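Let the Club Kids Keep the Cluttered Counter

By Hortensia Huamán
11/29/20

Our robotics club has not touched a real robot arm since spring. The students work from home on a simulator, and they meet online twice a week to argue about what they built. Some parents and at least two of my fellow coaches think this is a poor substitute. I thought so too in June. I have changed my mind, and I want to set out why, because the club has to decide soon how it will spend its money next year.

First, what the students do. Each team gets the same simulated arm and the same kitchen counter. The program, which we call Jallora after the team that wrote most of it, drops a set of objects onto the counter and names one of them. The team's code has to move the arm to that object, close the gripper, lift, and hold. Then the counter is cleared, new objects are dropped, and it goes again. A full run is 500 tries. On the old arm in the school shop, a team that was well organized could get through a few dozen in an afternoon, and somebody had to stand there and put the blocks back.

The complaint I hear most is that the counters look silly. Demyd Romaniuk, who coached with me for years and whose opinion I respect, calls them garage sales. He would like the students to start with blocks and cans, on a bare table, in a neat row. He says a beginner should learn to pick up a can before being asked to pick up anything else.

I understand the argument. We taught that way for a long time, and our students got very good at picking up cans. They measured the can, wrote its width into the code, and taught the arm to go to a spot on the table. When the can was where it was supposed to be, everything was fine. At the regional meet two years ago the organizers used a different table with a darker top and put a mug next to the can. Our team scored almost nothing. The students were upset, and they had a right to be. We had prepared them for one table.

The cluttered counter does not allow that kind of work. You can't measure everything in advance when you don't know what will be there. Cristian Cuadros, a junior, wrote a very tidy piece of code in September that found the center of any object and closed the gripper over it. It worked on cylinders and boxes. It failed on cups with handles, on anything with wings, and on plates. He spent most of October on plates. I would say he learned more from the plates than he learned in a full year with the cans, and he would probably agree, though he would complain about it first.

Gladys Marulanda, who teaches physics and helps us with the scoring, raises a different objection, and it is a better one. She says a simulator lets students believe things that aren't so. Friction is a number somebody typed. Objects don't chip. A cable never snags. When the arm knocks over half the counter, the student presses a key and it's all back. She worries that they will go into a real shop and break something, or get hurt.

She is right about this, and I don't have a full answer. I can report two things. One is that we now make each team write down what it expects to be different on real hardware, before anyone gets to use it. The lists are uneven. Some are half a page of guesses, and one was a single line that said "everything, probably." The second is that we take points off for collisions, even when the grasp is good. The students hated that rule. They also started planning slower, wider paths around tall objects, and that is a habit I want them to have when the arm is heavy.

There is also the question of who gets to take part. Our shop holds one arm. In a normal year the two or three most confident students stood at it, and the rest watched or did the poster. I am not proud of that, but it is how it went. This fall every student has had the same amount of time with an arm. Rigoberto Cárdenas joined in ninth grade last year and I doubt he touched the hardware more than a handful of times. This year his team, Chambi, has the second best score in the club, and he wrote the part that decides how far to open the gripper.

One of Chambi's attempts from this month gives a fair idea of what the counters are like. The arm is down at the rim of a brown cup, with purple crystals fanned out under it and a toaster behind. Elsewhere on the counter are a plate, a red and green boat, a model aircraft and something like an airship that hangs over the side. I showed it to Demyd and he laughed, but then he asked how the code chose its angle with crystals in the way. We talked about it for a good while. I don't recall ever talking about angles when it was a can on a table. 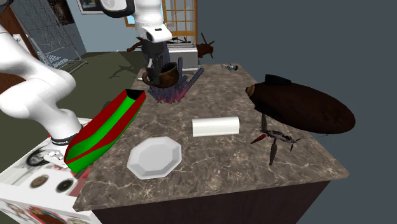 What I would like the club to do

The money is not complicated. We have enough to do one of two things. We can repair the shop arm, which needs a new gripper and a controller, or we can put 300 dollars toward the computer time that keeps Jallora running through next year and save the rest. The coaches will vote, and the students will get a say.

I will vote for the computer time. I'd repair the arm the year after, when we know we can be in the building to use it. A repaired arm in a locked shop doesn't teach anyone anything. If the vote goes the other way I will help with the repair and won't sulk about it.

I would also ask for some changes, whichever way it goes. The counters should get harder in stages. Right now a new student may see a crowded one on the first try, and Demyd has a point that this is discouraging. Start them with a couple of objects and add more as the code improves. But draw them from the whole collection from the start, the boats and cups and figurines included. Cans can take their turn with the rest.

Next, the reports. At present a team turns in a score and a short note. I would have each team pick one failed try, save the picture, and write a page on it. Where did the arm go, what did the code think it was reaching for, and what would the team change? A score of 202 good grasps tells me how a team is doing against another team. It doesn't tell me whether they know why the other tries failed. In my experience a lot of them don't, and neither did I until we started asking.

Last, I would bring Gladys's objection into the season itself. Give every team at least one session on the real arm once it works again, with the same code they ran in Jallora, and let them compare the results with the list they wrote. The code will do badly the first time. I expect some long faces. A student who has already worked through hundreds of failed grasps at home is in a decent position to deal with one more in the shop.

Coaches who want to see a run before the vote can write to me and I will set up a time. The students are usually willing to explain their code, and Cristian will explain the plates whether you ask him or not.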